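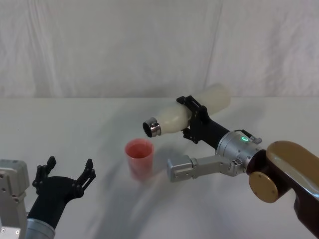
**Figure 3.** Pouring task, head camera view. The right gripper holds the bottle over the cup; the left gripper is open.

### 4.2 Pouring with two gripper types

We compared the Grodis and Cerkow two-finger grippers on a pouring task, keeping the arms and the controller fixed. The right arm grasps a white plastic bottle around the middle, moves it over a translucent red cup and tilts it until the target mass is reached. The left arm holds its gripper open near the cup (Figure 3) and closes on it only in the handover variant, reported in Section 4.3.

Each gripper completed 305 pours under the Matheson controller. Fill level was taken from a scale under the table sheet, read once the bottle was upright again. A trial was stopped if the bottle turned in the fingers by more than 19 degrees.

Slip was the main cause of stopped trials for both grippers — mostly late in the tilt, when the bottle was close to horizontal. Raising the grip force reduced slip but squeezed the bottle wall, and the flow rate then became harder to predict. We therefore kept the lower force setting for all results in Table 2.

The stream is thin and shows poorly against the pale backdrop in the head view. The flow estimator trained on head images alone was less stable than the one that also used wrist force, and only the latter is used below.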